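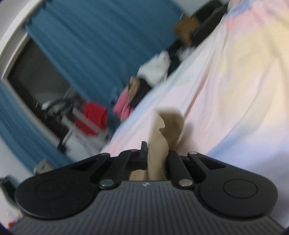
Slide 1: The heap on the bed, drying rack by the window

The Bed Is Not a Shelf: speaker notes
Rimantas Eglītis, Hetby Home Evening, 2 April 2018

Leave slide 1 up while people find seats. Say hi, say my name slowly, thank Hetby for the room and Burkona for the coffee. Phones can stay on, I don't mind, mine will probably go off too.

Opening (keep it short!)

Ask for hands: who has clothes on the bed right now, at home, as we speak? Wait for the hands. Put mine up too. Then: and who is going to move them to a chair tonight so you can get in, and back to the bed tomorrow morning? I did that for most of one winter with the same pile, and I'm the person giving the talk.

Point at the slide. Pink, yellow and pale blue bedding, nice and cheerful, and then along the far edge the heap. Something brown and furry near the top, something white, dark navy, tan, and a pink thing hanging down toward the lower left. I like to ask the room which one they'd pick up first. Most rooms say the furry one — it's brown and it's near the top. My answer is the little beige one out here by itself, all rumpled. Might be a sock, might be a small cloth. Take guesses if the crowd is lively.

Why start with the small one

Small things are quick and they go missing. If I begin with a sweater I get into a whole debate with myself about whether it goes on a hanger or in the drawer, and ten minutes later I'm trying it on. A sock asks one question: where's the other one? Put it down flat on the clear part of the bed and keep going. You've started, and the first two minutes are the hardest part of the job for me.

Tell the Priedītis story here. (Priedītis is the apartment building, say that, last time a woman thought it was my dog.) We had one laundry room for the whole place and a sign-up sheet, and your slot was your slot. You came up the stairs with a hot basket and somebody was already waiting on the machine. So you dumped it on the bed and ran back down. By July I had a system, if you can call it that: sort it on the bed, in the order it comes off the top, no digging.

The no digging rule

Spend some time on this, people always write it down. When you dig, the pile gets wider and everything at the bottom gets wrinkled again. Take from the top. Each thing goes to one of four spots on the bed: hang, fold, small stuff, and back to the rack. That last spot matters. Thick things fool you, they feel fine on the outside and the seams are still damp. If you have a rack by the window like the one back there with the red cloth on it, great, it's three steps away. Mine used to be in the hallway and I walked around it sideways all year.

If there's time, do the furry item now. Furry things don't fold well, they just sort of sit there. Give it a shake, hang it or lay it on top of something, and check the label before you ever put it near heat. I learned that with a vest. Show how big the vest ended up (hands, like a loaf of bread).

Numbers slide

I promised Hetby I'd include this. I kept a tally in a notebook of every piece I put away, from the first sock on. I got to 2,703 before I filled the last page. The first 400 were miserable, I'll admit that. After 1,000 I'd stopped thinking about it and was mostly listening to the radio. Don't let this turn into a math discussion — there was a man last time who wanted to know how I'd counted pajamas. (One set, one piece.)

Then the timer. A normal load takes me nearly 20 minutes from heap to drawer. Ask people to guess before I tell them. They guess way high, every time, and I love that moment!

Demo

Get the Fornero basket from the side table. Tip it out. Ask for one person to come up, and let them pick from the top while I stand there and talk. Don't help them fold. I always want to help them fold.

Questions I usually get

Inside-out shirts: turn them as you fold, not all at once.
Single socks: a bag on the closet door, go through it when it's full.
Kids: give them the small stuff spot, and don't redo it after.
Ironing: I don't, sorry.

Coffee is out in the hall, and the basket goes back to the front desk before I leave.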